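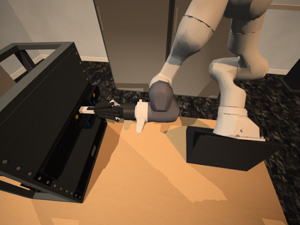

Orange-brown wood warms up a room full of gray and black.

The Year I Stopped Buying Furniture

I used to be a Saturday shopper. Some people golf. I went to Breria, the big secondhand barn out past the Narnasel exit, with a tape measure in my purse and a blanket in the trunk, and I came home with chairs. So many chairs! At the worst point there were six around a table meant for four, plus a pair in the hallway holding coats.

Then one December I sat down to figure out why the living room felt like a waiting room, and decided I'd go a whole year without bringing in a single new piece. Nothing bought, nothing hauled off the curb, nothing accepted from my aunt (who has opinions about sideboards and would like you to have one).

I lasted the year, mostly. There was a stool in the spring. I'll get to the stool.

The first couple of months were boring. I kept walking into rooms with my shopping eyes on, looking for the gap where something could go. There's always a gap if you're looking for one. The space next to the radiator, the bit of wall under the thermostat. I'd been filling those for years, and the more I filled them, the more the house seemed to need.

So I started moving things around instead. My desk went from the back bedroom to the front window, then back again once I learned how much of the street I'd rather not know about. The bookcase spent three weeks in the kitchen, where it did a beautiful job of holding the big pots and collected so much grease that I had to wash it with dish soap and an old toothbrush. But now I knew I wanted open shelves in there, and I knew how deep they should be. I'd never have gotten that from a catalog.

Moving furniture by yourself is also a pretty good workout, if you don't mind bruised shins. My trick is a folded bath towel under each end. Sliders from the hardware store are fine too, but I kept losing one out of the pack, and a dresser on three sliders goes in circles.

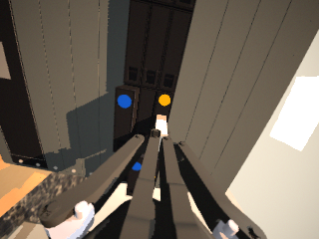
Around the middle of the year I got interested in cabinets, which is a sentence I would not have said in my twenties. A chair you can love or hate on sight. A cabinet just stands there for a decade, and you stop seeing it, and meanwhile it's swallowing your batteries and birthday candles and the manual for a blender you gave away.

I emptied mine one at a time on Monday nights, when there's nothing on. The rule was that everything came out onto the floor and I wasn't allowed to go to bed until it had somewhere to be. The first Monday I was up until 2 in the morning with a bowl of cereal, sorting takeout menus. Half of those restaurants are gone! I kept the one from the dumpling place on Lucero Street out of loyalty.

What I found was that I didn't have a storage problem so much as a door problem. Anything behind a door, I forgot I owned. I had bought tea lights over and over again for years, since I could never see the last batch. If you're the same way, take a door off. Just one, as a test. Put the hinges and screws in an envelope and tape it to the inside of the cabinet so you can change your mind, then live with it for a month. Mine stayed off in the dining room and went right back on in the bathroom, where it turned out I have no wish to look at cotton swabs.

The other thing I'd pass along is to open every drawer all the way before you decide you need more drawers. The bottom one in my hall chest hadn't opened past the halfway point since I moved in. I'd assumed it was built that way. There was a placemat folded up behind it. I rubbed a candle stub along the runners while I was down there (there were plenty of candles by then), and it's been gliding ever since.

Now, the stool. It was an Oltetti, one of the low round ones, sitting outside Breria with a sticker on it, and I was only there to drop off chairs. I was being good! I had unloaded the chairs and signed the little slip. But I'd been standing on an upturned bucket to reach the top shelf all winter, and the stool was the perfect height, and I had it in the passenger seat with the belt on before I'd had a proper think.

I felt guilty for a day or two. Then I used it every single morning and got over it. I suppose if you're going to break a rule, break it for something you'll put your full weight on. 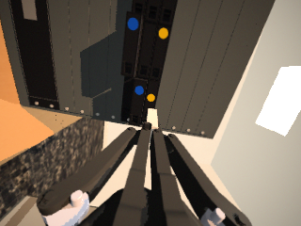
People ask if I saved money, and I did. I'd budgeted 200 dollars a month for the house in the old days and usually blew through it, and most of that stayed put. Some went to a locksmith and some to shoes. I also spent a little on paint, which I'd decided ahead of time didn't count – my year, my rules.

The color matters more than I'd guessed. When you aren't allowed to swap the furniture, you start fussing with what's behind it. I'd always gone with white walls to be safe, and my dark pieces looked like they were waiting for the movers. A muddy green in the dining room fixed that over one weekend. I did the ceiling as well, badly, and there's a thumbprint over the window that I look at during phone calls.

My aunt's sideboard came in the end. I'd run out the clock and had no excuse left. It's enormous, it sticks in damp weather, and it smells of lavender and old playing cards. I had to give up the coat chairs to make room for it, so we've moved the coats to hooks, and the hooks are already full.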